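April 2020

Consent wording study, notebook 2. Coded the second batch of opt-in and opt-out answers on organ donor registration. 115 returns from Bondness, 70 from Arby. Default on the Bondness form was "registered unless box ticked"; Arby had the reverse. Item 6 (family veto) left blank on some 142 sheets across both batches, counting March.

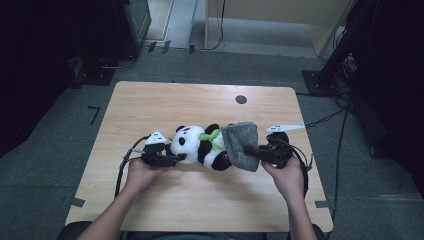
Blank on item 6 is now code 9, no longer merged with "no opinion." Reran the March file with the new code. Total rows 3390, matches the Grerkik export.

Uchida scale: reverse items 3 and 8 before summing. The March script reversed only 3. Fixed, old output kept in the folder marked v1.

To do: second coder on the free-text answers, check duplicate IDs in Arby.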